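Search this site

Type to search

Search

# Skurkberg Court Filings Set

A text collection of civil court filings, put together at Keler for people who build search and sorting tools for small law offices. It holds 3000 documents from 233 closed cases. Most are contract and landlord-tenant matters.

## Contents

- `filings/` has one plain text file per document
- `cases.csv` has one row per case, with the case type, the outcome and the number of filings
- `labels.csv` has the document type for each filing

There are 12 document types, from complaint and answer through to final judgment. The full list is in `types.txt`. Exhibits were left out unless they were typed into the body of a filing.

## How the labels were made

Two readers with paralegal training labeled each filing separately. Where they disagreed, a third reader made the call. Motions with a proposed order attached are labeled as motions. Letters to the clerk go under `other`, even when they ask for relief.

## Names and private details

Names of parties, witnesses and minors were replaced with tags such as `PARTY_A`. Street addresses, account numbers and dates of birth were removed. Attorney names were replaced too. If you find a name we missed, open an issue with the file number only. Do not paste the name.

## Known problems

- Footnotes in scanned filings sometimes land in the middle of a paragraph.
- Case 10 has two answers with the same text. Both were filed, so both are kept.
- Line numbers from pleading paper were stripped by script, and a few are still there.
- The December update changed file names. Old split lists will not load.

## Use

Load the set with the Harms reader:

 harms load skurkberg --split train

Splits are made by case, so filings from one case never fall in two splits. This set is not legal advice and should not be used to predict how a court will rule.

## Related sets

Other sets on the Fololano server use the same folder layout, but each has its own license file.

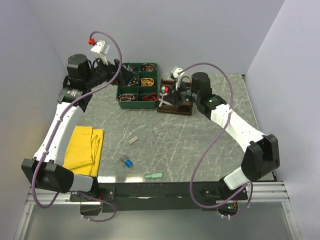 *Two-arm tabletop setup with storage containers*

## License

Free for research and teaching. Ask before commercial use. Please cite the set by name and version.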